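Why Sorting Your Bricks Makes Building Better

I used to keep every toy brick I owned in one giant bag. Fourteen years' worth of birthdays, all jumbled up! Whenever I wanted a pink one I had to tip the whole lot out, and it made such a racket that the dog left the room.

Then I tried sorting. Sorting means putting things that are alike together, and there's more than one way to do it. You can go by color, so all the orange bricks live in one tub and all the light blue ones in another. Or you can go by size. Builders name a brick by counting the bumps on top, which are called studs. A brick with two rows of two studs is a 2x2. Two rows of four? That's a 2x4, and it's twice as long.
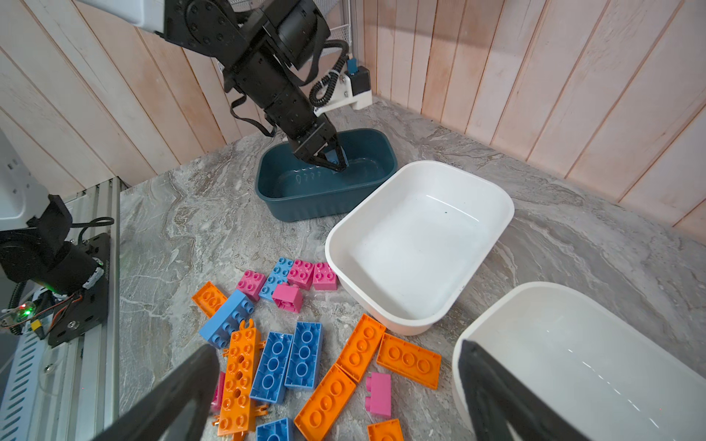
So which way is best? Well, it depends what you're making! When I built my Ronach Castle (I name all my castles) I wanted stripes, so I sorted by color. For the Bitska Bridge I needed lots of long bricks and didn't care if it came out looking like a fruit salad, so I went by size.

You don't need fancy boxes. An old dish tub or a plastic tray works fine, and a wide one is nicest for little hands to reach into. Start with the color you have the most of, and the pile shrinks really fast.

Try it on Thursday after school, then do it again the other way. Did any bricks end up with different neighbors?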